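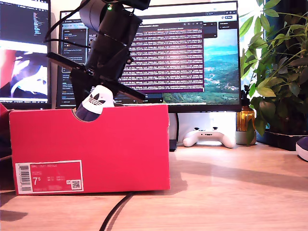
Keeping the shoeboxes

Posted 11 July 2025 by Troels Stougaard

Print this post | E-mail this post

I used to throw shoeboxes out the day I got them home. The shoes went on the rack by the door, the box got flattened, and that was the end of it. Last December I moved to a smaller place in Rolville with no rack and one closet, and I started keeping the boxes because I had nowhere else to put the shoes.

The red Adidas box is the one I like best. It has a half-round cutout at the top of the front, so you can tell which pair is inside without opening anything. The label is on the front too, with the size in big numbers (7.5) and a barcode. If the box goes on the shelf with that end facing out, you have all you need.

Most of my other boxes are plain. For those I cut my own opening. I trace the bottom of a coffee mug against the top edge, half on and half off, and cut along the line with a utility knife. Thin cardboard tears if you rush the curve. I ruined a Ronico box that way and now use it for cables.

I did try the clear plastic kind first. Lauritsen had them in a stack near the registers and I bought 2. The doors popped off their hinges whenever I put anything on top, and my boots didn't fit. They went back the next week and I got $30 on a store card, which I spent on light bulbs.

How I put shoes away now:

Knock the dirt off outside. Wipe the soles with a damp rag and let them dry overnight before they go in. I skipped the drying once and the box went soft at the bottom.

Loosen the laces and pull the tongue up straight. The shoe keeps its shape and the logo on the tongue is easy to spot through the hole.

Keep the tissue paper if it's clean. I stuff it in the toes of the leather pairs and leave it out of the sneakers.

Heavy boxes go at the bottom. Mine are four high, and a fifth makes the lowest lid sag.

The closet shelf is a Reseck board I cut down to fit. It's deep enough for the long side of a shoebox with a little left over at the back, where I keep the polish and brushes. I painted it white and it already has scuffs on it.

Next job is the winter stuff. Boots are too tall for any box I own, so they're standing in a bag under the coats for now.

Print this post | E-mail this post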